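An open day behind the black curtains

By the time I found the right door at Imisum's open day, I had already eaten two pastries and sat through a talk on warehouse shelving (my own fault, I misread the floor plan). The robotics demo was on the second floor, past the coat racks, and Vasco Simões was waiting for me there with a badge that had his first name written on it in marker.

Vasco has been running these demos since last April. Before that he fixed packaging machines for a company called Matos, and he still talks like a repair guy. I asked him what visitors usually want to know.

"They want to know where the robot is," he said. "I tell them, you're holding it! Well, you're holding the hand."

That's the part I had come for. You take a gripper, you do an ordinary little job with it, and the recording of you doing it becomes practice material for a robot arm later on. I had read about this and pictured something like a video game. It's more like using salad tongs in front of your boss.

"Everybody goes too fast the first time," Vasco told me. "They grab. I say, slow down, pretend somebody is asleep in the room."

My job was a basket. Pick it up, move it over, put it down, let go. I asked if there was something harder I could try and he laughed at me, kindly enough. "Do the basket well and then we'll talk."

So I did the basket. I did it badly, then I did it a bit less badly, and somewhere in there I stopped thinking about my wrist. The soft orange pads on the fingers surprised me, because I'd expected something stiff and mean. There are ribs all along them. Vasco says people always want to squeeze those first, and he lets them.

I was also curious about the setup, which feels a little like a school play: black cloth at the back, black cloth on both sides, clips holding the back one up, and big candy-colored letters reading "Fast UMI" over the table. 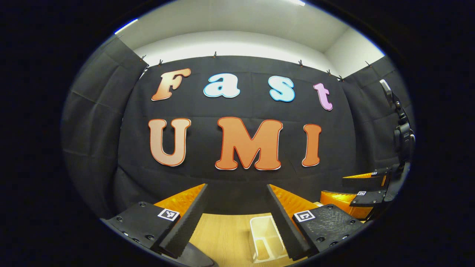
What happens to all those baskets

Downstairs, over coffee, I met Mieczysław Piątek, who looks after the recordings. He's the quieter of the two, but ask him about bad data and he really gets going.

"The group had 371 recordings from the morning," he said, "and I threw out 47 of them." I asked if mine were in the 47. He stirred his coffee for a while. "One was," he said. I'll take that!

The usual trouble, he explained, is people who stop in the middle to ask a question. The hand hangs in the air, the person turns around to chat, and the recording is now partly a lesson in hanging around. "If you have a question, finish the basket first," he said. "Then ask me anything you like."

I wanted to know what the small square black-and-white markers on the fingers were for, and he drew me a diagram on a napkin. They're there so the software can work out how far apart the two fingers are at any moment. I kept the napkin. My notes from that bit are mostly arrows.

Mieczysław came to Imisum from Dirkau, where he wrote software for sorting parcels, and he misses the noise a little. He doesn't miss the shifts. I asked whether he ever does the baskets himself, and he looked almost offended. "Of course. I did 80 before I let anyone else touch it. How else would I know what a good one feels like?"

Vasco joined us around then with a plate of the pastries I'd promised myself I was done with, and the two of them fell into what was clearly an old argument over whether visitors should get a practice round. Vasco is for it. Mieczysław thinks the first tries are the interesting ones, clumsy as they are, and he'd like to keep more of them. They asked me to settle it and I said practice round, mostly out of pride.

Before I left I asked if I could have one more go. Vasco checked the time, shrugged, and walked me back up the stairs. I moved the basket over, put it down, let go, and didn't say a word until I was done.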